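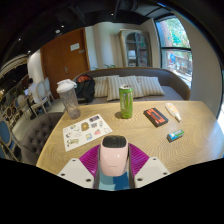
Bus shelters with solar roofs, anyone have them yet?

jineto_rider
So our town put solar panels on top of 18 bus shelters in May and I finally got to wait under one last night. They run the arrival sign, a couple of lights and two USB ports. I love it! The sign was bright, my phone went up a few percent, and I could read my book at 9 pm. The company is Bralteren, if anybody else is getting theirs.

moss37
We've had the Cernus ones for 2 winters. Lights are great. The sign quits by 4 in the afternoon every December and comes back whenever it feels like it. I wouldn't get too attached.

jineto_rider
Huh, do they get snow on top? Ours are tilted pretty steep so I was hoping it slides off.

moss37
Ours are nearly flat, so yeah, it sits there till it melts. Steep would help a lot.

pattern_bus
I still don't get why you'd do this in a place that already has street lights ten feet away. Just run a wire! Batteries die, and then the city has to send a truck out to every single stop.

curbcut
Running a wire means digging up the sidewalk. Our quote was $2,512 per stop and that was before they fixed the concrete. The panel was cheaper.

pattern_bus
Cheaper this year. Ask again when the batteries need swapping.

curbcut
Sure, but the grid ones break too. The wired sign at Tuhumury station has said "7 min" since I moved here lol

tallgrass
My gripe is the USB ports. Two ports for a whole stop, and one already has gum in it. I'd rather have a heater, or a roof that covers the bench.

moss37
A heater off a panel that size? Not a chance. It'd drain the battery before the first bus.

tallgrass
OK fine, then the bench thing. Does yours cover the bench, jineto?

jineto_rider
Most of it. The left end gets rained on. I'll check the battery box tonight and see if there's a label with the size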